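**Dishwasher owners who still hand wash: explain yourselves**

**mugwort_37** - 9:14 pm

We moved into the new place in May and for the first time in my adult life I have a dishwasher. It's a Brastska, it came with the house, and it has 8 programs, of which I have used one. My spouse has used none. My spouse stands at the sink every night washing four plates by hand next to a working machine, humming.

I'm told it's "faster." The short cycle is 37 minutes and requires nothing of me. Am I missing something, or did I marry into a cult?

**tepidwater** - 9:31 pm

Cult member checking in. For two people it takes most of the week to fill a dishwasher. By then you're out of forks and something in the bottom has developed opinions. I wash as I go and I'm done before the kettle boils.

**grateful_drip** - 9:40 pm

> By then you're out of forks

Buy more forks.

**tepidwater** - 9:42 pm

I have enough forks. I wash them.

**lintel** - 10:05 pm

The big mistake is pre-rinsing. If you scrub the plate and then put it in the machine you've done the job twice and paid for it once more. Scrape it, load it, walk away. My mother-in-law rinses until you could eat off the thing and then runs the heavy cycle, and I've learned to leave the kitchen.

Also clean the filter, mugwort. If it came with the house, the filter has never been cleaned. I would bet money.

**mugwort_37** - 10:22 pm

I did not know there was a filter. I have now met the filter. I'd like to go back to before.

**oblong** - 10:50 pm

Some things can't go in, and people forget that until they've done it. I put a Stovwood cutting board through on hot, once. It cost me 80 dollars and came out shaped like a potato chip. Knives too. Anything with gold on the rim. My travel mug from Trallitz said dishwasher safe on the bottom, and after a few washes it no longer said that, or anything.

**grateful_drip** - 11:02 pm

Top rack, oblong.

**oblong** - 11:03 pm

It WAS the top rack.

**ninepins** - 6:48 am

I ran the kitchen at Lục for 5 years (small place, mostly noodle soup, closed now) and we had a machine that finished a load before you could dry your hands. Loved it. Home machines are a different animal and I don't own one. Hot water, not much soap, glasses first, greasy pans last, change the water when you can't see the bottom. Then let it air dry. A towel that has been hanging on the oven door for a week is not improving your plates - it's sharing.

**tepidwater** - 7:15 am

Glasses first, yes. Disagree on the towel. I get a clean one out every day and I like things put away.

**lintel** - 7:30 am

So now we're adding the laundry to the water bill. Good, good.

**ninepins** - 7:52 am

Air drying works fine if you've got the right rack and leave it alone. Skip the two-story chrome ones, they rust at the welds and the top level drips on the bottom level all night. I'd get a plain long one with a single row of dividers standing up, like the black plastic one on the white table here, and I'd check that the base has slots in it so the plates aren't sitting in a puddle. Wipe under it now and then. Bowls are a pain in any rack ever made and I have no advice on bowls.

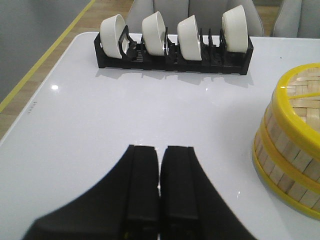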